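October
By Igor Slanina

The planner learns to share a table

Regular readers will remember that Clusix, our two-arm motion planner, spent most of the summer being very polite. Each arm waited for the other to finish, then had a little think, then waited a bit longer in case the first one had changed its mind. Nothing ever collided. Nothing much got done either.

Version 3 drops the turn-taking. Both arms now plan against one shared timetable of who will be where, and the table is cut into small blocks of space that an arm books before it moves in. Emília Krajčí wrote the booking code over a fortnight and has asked me to stop calling it the hotel system. The hotel system works in 128 time slots per move, and an arm that overstays gets its next booking cancelled. 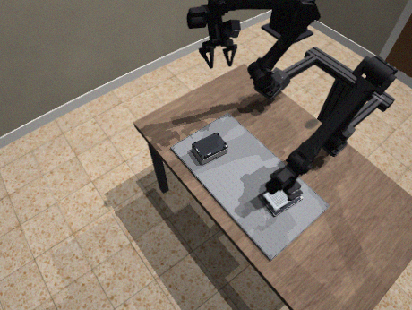 Right arm down at the gridded plate, left arm open and empty over the far side.

All of this is still in simulation, on the bench scene we call Jistlow: one table, two arms, one long grey mat and a gridded plate to fuss over. We picked it because it is dull. When a plan goes wrong on a dull table you can see which bit of code to blame, and so far it has mostly been mine.

The overnight test is 200 starting layouts, shuffled by a script and run without a human in the room. The old planner would get through them by breakfast. The new one is done before the pub shuts, which has played havoc with Emília's excuse for leaving early.

Shadows have been the other headache. The perception side (Vlček, for those keeping track of our names) takes its view from the rendered cameras, and for a while it was convinced that the edge of a shadow on the mat was the edge of a box. It would then plan a careful, graceful route round nothing at all. We now feed it the same layout under several lights and throw out any edge that moves when the lamp does.
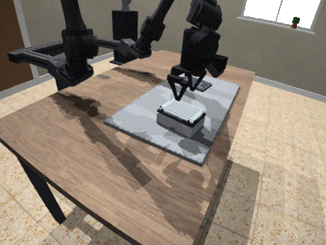 Fingers apart above the white plate, with shadow across the mat and the wood.

Still to do: the grip check is too trusting, and the log viewer falls over if you scroll it quickly. Please scroll it slowly. Bug reports to Emília, compliments to me.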